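Taking over a tiny café menu – how do I set the prices without losing the regulars?

Posted in: Small Food Businesses
December 18, 2018

Hello all, hoping somebody who has done this before can set me straight. I've just taken on the lease of a small café in Deltdale (18 seats if everyone breathes in) and the previous owner left me her recipes, her suppliers and her prices. The prices haven't moved in years. A full cooked breakfast goes for less than I'd pay for the ingredients at the supermarket, and the soup of the day comes with so much bread that I don't think it makes anything at all.

I want to put things up but I'm scared of doing it all in one go. The regulars are lovely, they've been coming in forever, and a couple of them have already asked me in a slightly threatening way whether I'll be "changing much". I also can't tell if the menu is too long. There are things on it that I haven't cooked once since I opened in October, and I'm still buying stuff in for them and chucking it out.

So do I do a small rise now and another one later, or get it over with? And how do you decide what to drop? I did try one of those pricing spreadsheets but it wanted to know my labour cost per dish and I gave up and had a biscuit.

Thanks in advance!
teapotsandtoast

flavano_fan
Just put everything up by ten per cent and be done with it. People moan for a week and then they forget. Our chippy does it every year.

marrowfatpete
I'd be a bit careful with the advice above, because if your breakfast is losing money then ten per cent might only mean it loses slightly less.

I ran a takeaway and small dining room in Iltmont for 11 years and made pretty much every mistake going, so here's what I'd do in your shoes. Forget the labour bit of the spreadsheet for now. Take each dish and work out what the food on the plate costs you, and I mean all of it – the butter, the garnish, the sauce in the little pot. I used to leave out cooking oil and then wonder where the money went. Once you've got that figure, look at what you charge after VAT (if you're registered). If the ingredients come to much more than a third, that dish needs a new price or a smaller portion. Your soup sounds like a bread problem to me. One slice, and charge for extra.

As for length, keep a tally by the till for a month. When I finally did ours we had 105 dishes, numbered, and I could have told you with my eyes shut which ones sold. Half the rest were the same sauce with a different meat in it, which costs you nothing to keep on because you've got it all in anyway. The ones to get rid of are the dishes with an ingredient that doesn't turn up anywhere else. We had one with water chestnuts that sold perhaps twice a month and I was opening a catering tin every time. Gone, and not one person asked after it.

My other tip is to get everything on to a single page. It makes you choose, it's cheaper to reprint, and people order faster, which matters when you've only got a few tables.
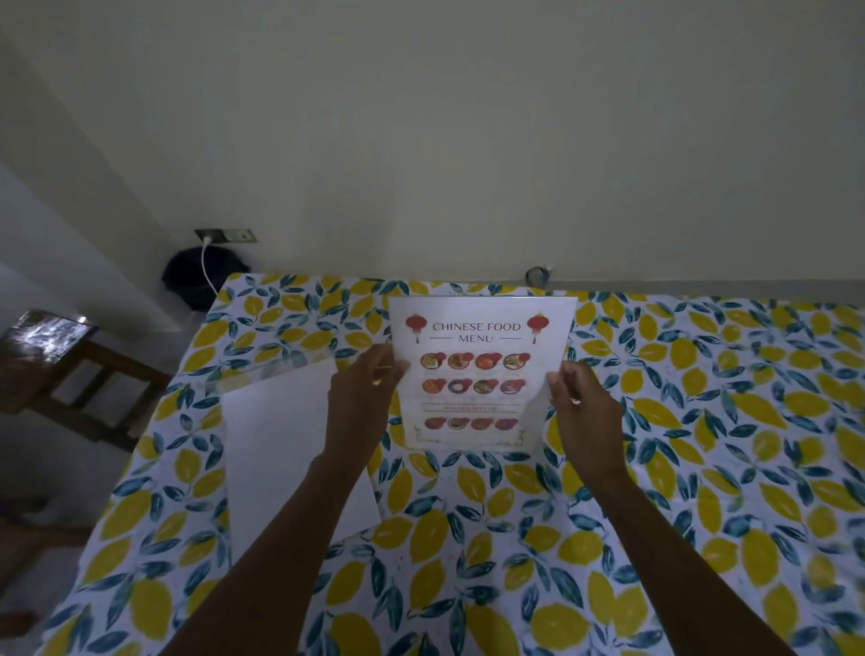

One page, Chinese restaurant style, and a nice wipeable-looking finish.

Get something with a bit of a sheen or a plastic sleeve if you can, as plain paper won't survive a week of brown sauce. But don't spend a fortune on having them done until you've settled on your prices! I had a lovely batch printed by Gatchalian Print, proper thick card, and then the price of chicken went up and I was there with a biro and a sheet of white stickers like a prize fool.

On the rise itself, I'd do it in one go but unevenly. Leave tea and toast alone, since that's what your regulars know by heart, and put the bigger jump on the cooked things. Do it when the new menu goes out so it all looks like one change. January's a decent time for it, everybody expects things to go up then.

gravyandgrumbles
Agree with most of that, though I'd leave the soup bread alone. My mum picks where she has lunch entirely on how much bread you get. I'd put the soup up 50p and keep the two slices.

Also ring your suppliers before you touch anything. I swapped our egg man and saved up to £18 a week, and all it took was asking. Can't help with the spreadsheet, I had the biscuit as well.

teapotsandtoast
Thank you all, this is brilliant. Tally sheet is going up by the till tomorrow. I've had a look at the breakfast with the sauce and butter included and it's worse than I thought, so that's going up whatever happens. Still thinking about the bread.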